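Molereo Floor Cleaner Concentrate

Item group: Cleaning supplies, hard floors
Supplied by: Vurnley
Container: 600 ml bottle with measuring cap

Molereo is a low-foam concentrate for the daily care of sealed hard floors in schools, clinics and offices. It is diluted in cold water and does not require rinsing under normal conditions of use. It should not be applied to unsealed wood or to natural stone that has been waxed.

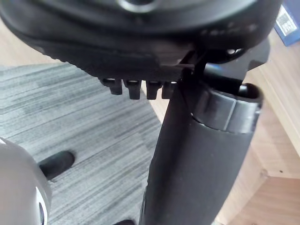
Khoa Kiều writes that two capfuls per bucket left streaks in a long corridor, and that the streaks stopped once the dose was cut to one. Customers with soft water are advised to begin at the lower dose in the same way.

Directions for use

Sweep or vacuum the floor before mopping. Add one capful to 7 liters of water. Change the solution when it becomes cloudy. One bottle treats about 100 square meters a day for a month at the lower dose.

Floors previously treated with Pravus polish should be stripped before the first application. The two products may be stored on the same shelf

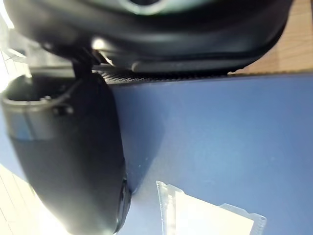

but must never be mixed in one bucket. Keep the cap closed and store the bottle upright, away from frost and direct sunlight.

Ordering

Orders are accepted by the bottle or by the case. Institutional accounts are handled by Yến Tôn. The spring price list takes effect in March.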